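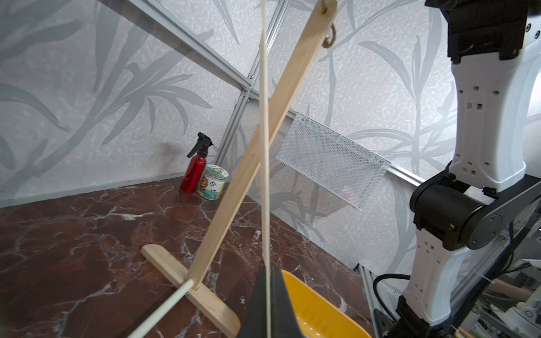 Reviews > Home > Small Wooden Stands

Tandow Countertop Paper Towel Holder

Dec 11, 2019

I bought the Tandow in September to replace a chrome holder that had started to rust. It cost 17 dollars and came flat in a box with four screws and a wrench.

Putting it together took 15 minutes. One screw hole was a little tight and I had to back the screw out and start again. The instructions are a single sheet with small drawings, and step 3 has the base upside down.

It holds a standard roll with no trouble. Jumbo rolls fit but rub against the side arm until you have used nearly 30 sheets. Tearing with one hand works if you pull down and to the left. Pull straight up and the whole thing lifts - the base needs more weight.

The finish has held up well next to the sink. I wipe it once a week and oiled it once. The Weneren model costs 20 dollars and is heavier, but it takes up more counter.

Four out of five.

Comments (3)

Stelios Panagiotou
Same problem with the base. I put rubber feet on mine and it stays put now.

marl_k
Does it fit under a low cabinet?

Achilleas Drakos
Mine does, but I have to slide it out to change the roll.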